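Prerenton Declares War on the Wobbly Table

By Oriana Acuña
April 2, 2026

PRERENTON — After a winter of complaints, a petition and one soup incident that the library board would prefer to stop discussing, the Prerenton Public Library will replace every table in its second-floor community room before the end of May.

The vote on the purchase was unanimous. The vote on what color the tables should be took a good deal longer.
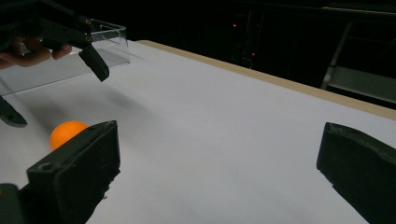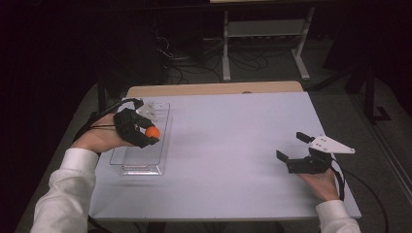
White tabletops like the one in the first photo narrowly beat "warm oak" in the board's final vote.

The room's current tables were bought secondhand from the Farías banquet hall when it closed, and they have been rocking ever since. Regular users have developed their own remedies. The chess club favors folded napkins. The tax help desk uses last year's forms. The watercolor group gave up and now paints on its knees, with results that director Brenda Garrido described as "looser."

"People are very attached to their folded napkins," Garrido said. "We threw out a few during cleaning in the fall and I got a letter."

The petition, which collected 400 signatures in a town where most petitions stall at the signer's immediate family, was started by Wiroj Sukprasert, a retired surveyor who attends the Spanish conversation hour. He brought a level to the board's last meeting and set it on the table in front of the members. There was a silence, and then a motion.

The replacements will come from Trunholm, a furniture supplier whose bid came in lowest once delivery was included. The board ordered 40 tables, each with adjustable feet. A second bidder, Nultidero, offered a folding model that board member Tekle Adugna called "handsome, right up to the moment I tried to fold it." Adugna had a bandage on his thumb at the time and declined to elaborate.

White was the sticking point. Opponents said it would show every coffee ring, pen mark and crumb. Supporters said that was the idea. Eulalia Figueroa, who runs the Saturday sewing circle — and who has lost more black thread to the old brown tabletops than she cares to think about — spoke for white for the full four minutes allowed and then for some of the next person's.

The room will close for 4 days while the old tables go out and the new ones come in. Groups with bookings that week may use the children's reading area, where the tables are perfectly steady and 22 inches high.

As for the old ones, the library had hoped to sell them and put the money toward new chairs. The asking price for the lot was $1,000. So far there has been one offer, from a man who wanted only the legs.

Bids are being accepted at the front desk. Buyers must arrange their own pickup, and napkins are included.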